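Modise Garment Handling Set: Data Card

Maintained by the Grodance workplace automation office
Card status: current release, revised October

Summary

The Modise set is a collection of recordings of people handling clothing and bed linen with a hand-held two-finger gripper. It was assembled to support the gradual introduction of folding and sorting machines at the Clernlow laundry and linen service. The card is written for two groups of readers: technical staff who will train or test models on the recordings, and employees of the service who want to know what was recorded, how it is used, and what it means for their jobs.

Workplace background

Clernlow takes in personal clothing and bedding from care residences and small guesthouses, washes it, and returns it folded and sorted by owner. Flatwork such as sheets and towels has been fed through powered equipment for many years. Personal clothing has always been handled by hand. Garments arrive in every size and fabric, and a resident's own trousers cannot be treated like a standard sheet.

Under the Fukik agreement between the service and its workforce, machines may take over the first spreading and squaring of a garment. Final folding, inspection, mending decisions and name-label checks remain with employees. The data in this set covers the first stage only.

Contents

The release holds 300 recorded sessions. Each session contains:

video from a wide-angle camera mounted on the gripper
the opening width of the gripper over time
the estimated path of the gripper through the room
a short written label naming the task and the type of item

Tasks are grouped as follows:

spread: open out a bunched item on a soft surface
square: bring edges or a waistband into line
fold: make one or more folds in an item already spread
gather: collect an item and move it to a basket or stack

Fold sessions are included for comparison and for training new employees. They are not used to control equipment at Clernlow.

How the recordings were made

A total of 14 employees took part. Participation was voluntary and took place during paid hours. Each person completed a practice period before recording, and the practice material was deleted.

Recording took place in the workroom and in furnished rooms where bedding and clothing are handled in their usual setting. Surfaces were not cleared of pattern or color beforehand. Models trained only on plain tables had performed poorly in earlier internal tests, particularly where a dark garment lay on printed cloth.

Participants were asked to work at their own pace. No speed target was set, and session length is not published with the labels. Requests from supervisors for individual timing figures have been declined and will continue to be declined.

What changes for employees

The following changes have been agreed or are already in effect.

Spreading and squaring are the tasks most often linked to wrist and shoulder complaints in the service's own records. Employees on the personal clothing line now rotate off these tasks after 2 hours. The limit will stay in place whether or not a machine is running.

Each machine station is attended by a trained employee who may stop it at any time without giving a reason. Stops are logged by station, and the log does not carry the name of the person who pressed the button.

A new post, garment data reviewer, has been added at the same grade as line lead. Reviewers watch recordings, correct labels and mark unusable sessions. Applicants from the clothing line are considered first.

No position on the clothing line will be removed during the trial period. Any later change in staffing must be discussed under the Fukik agreement before equipment is ordered.

Some employees have raised the concern that skill in handling difficult fabrics will be lost if beginners no longer spread garments by hand. In response, new employees spend their first 3 weeks on fully manual work before they are assigned to a machine station.

Sample view
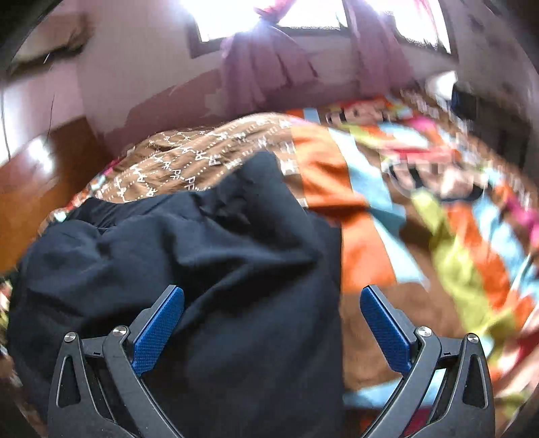 Figure 1. Gripper open above a dark navy garment on a patterned blanket. Camera view from the hand-held tool.

Labeling notes

Dark items should be labeled by the part that can be identified with confidence. If a reviewer can see a gathered edge but cannot tell whether it is a waistband or a cuff, the label "gathered edge" is correct. Guesses about the type of garment should be left out.

Printed bedding sometimes carries letters, characters or stripes. These are to be treated as background and should not be transcribed in the task label. Name tags and laundry marks belonging to residents are a separate matter: any session in which one can be read must be sent for masking before release.

Motion blur alone is not a reason to reject a session. Reject only if the item being handled cannot be followed for most of the recording.

Known limits

Heavy outerwear, items with metal fasteners and very small items such as socks are underrepresented. Bright windows are overexposed in some recordings, and dark cloth may lose detail in its folds. The camera's wide view bends straight lines near the edges, so measurements of garment size should not be taken from the video without correction.

The set does not record grip force. It should not be used to set the closing pressure of any powered gripper.

Permitted and prohibited uses

Permitted: training and testing of models for spreading and squaring cloth; teaching material for employees; study of workroom layout and equipment height.

Prohibited: measuring or ranking individual employees; identifying participants from their movements; discipline or performance review of any kind; resale of the recordings.

Withdrawal

A participant may withdraw recordings at any time by writing to the Grodance automation office or by speaking to a workforce representative. Withdrawn sessions are removed from the next release, and holders of earlier releases are instructed to delete them. Withdrawal has no effect on pay, scheduling or eligibility for the reviewer post.

Access

Copies are issued on written request to the Grodance automation office. Requests must state the intended use and the name of the responsible department. Printed copies of this card are kept in the Clernlow break room and at each machine station.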